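Planning for a Two-Armed Home Robot: Tips Before You Spend

November 22, 2020

I love this stuff, and my inbox says plenty of you do too, so let's get into the part that comes before the fun – the measuring, the list and the money.

Start with one room. I always pick the smallest one with plumbing in it, and I begin with the sink. Can both arms reach forward at once? Is there floor left for the body? Write down the width of the door with the door open, not the width of the frame, then take off the knob. Our powder room lost a whole inch that way! 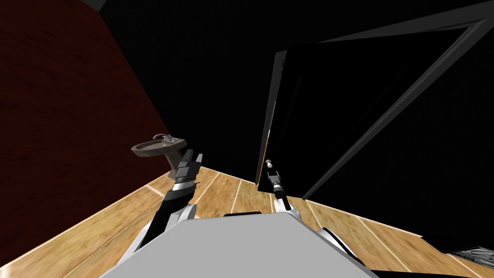 Next comes the budget sheet. Mine has 16 lines and the robot is only one of them. The others are things like spare finger pads, a floor mat, a second charger, delivery and a service plan. Innes quoted me delivery to the curb, and getting it up the front steps was extra, so ask. I keep 10 percent back for whatever I forgot.

Look hard at the grippers before you look at anything else. Plain two-finger ones are cheap to replace and good for cloths, bottles and brush handles. Ask the seller for the widest opening, then go around the house with a tape and check it against the things you'd want picked up. Our big spray bottle was too fat for the Larov and just right for the Rollelwood. Check the light while you're at it, and budget for a lamp if your corners are as gloomy as mine.
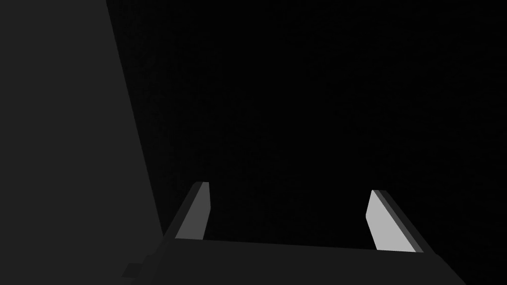
Two-finger gripper, open, with nothing in it.

Renting first is such a good way to go. Clilteditz does it by the day, and 27 days was enough for me to learn which jobs I cared about (wiping, yes – folding, no thank you). Put the rental fee on your sheet as its own line, and ask if any of it comes off the price when you buy.
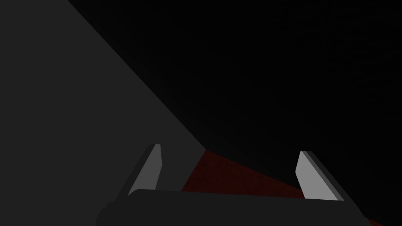

Marked down two lines on my sheet after reading this, so thank you! I'd add one more: get the price of a replacement finger set in writing before you order. Mine went up between the quote and the invoice, and the store wouldn't budge.

Great tip, and it's on my list now. A few quick ones to finish the planning stage:

1. Tape the robot's footprint on the floor and live with it for a weekend. Use painter's tape on wood.

2. Open every door in the room and mark the swing too. Arms stick out farther than the body does, so leave room for both. 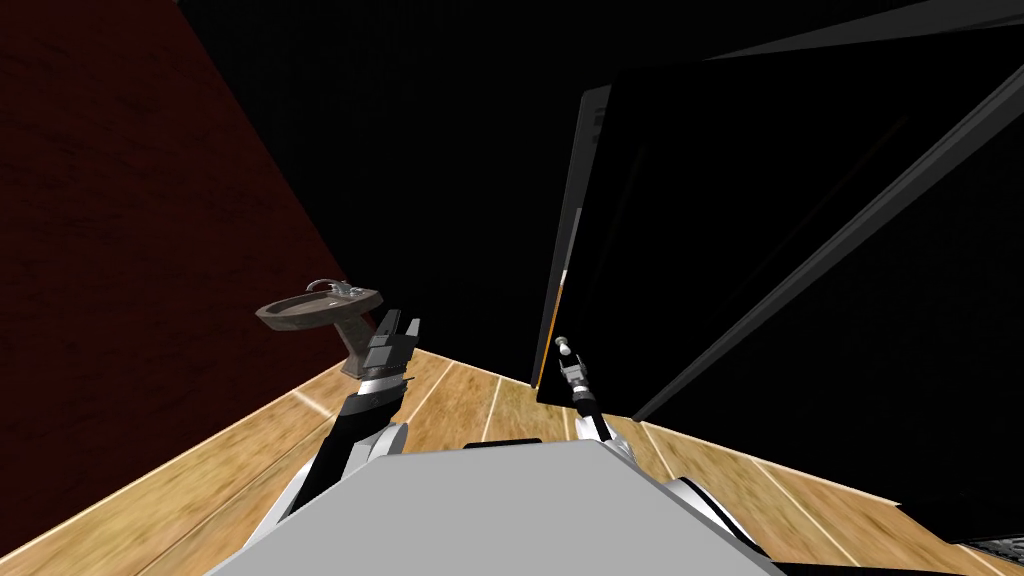 3. Find your outlet. A charger in the hallway is fine if the cord doesn't cross the doorway.

4. Price it in December as well as now. I saved 46 dollars on a mat just by waiting, and it came with the corner clips I wanted.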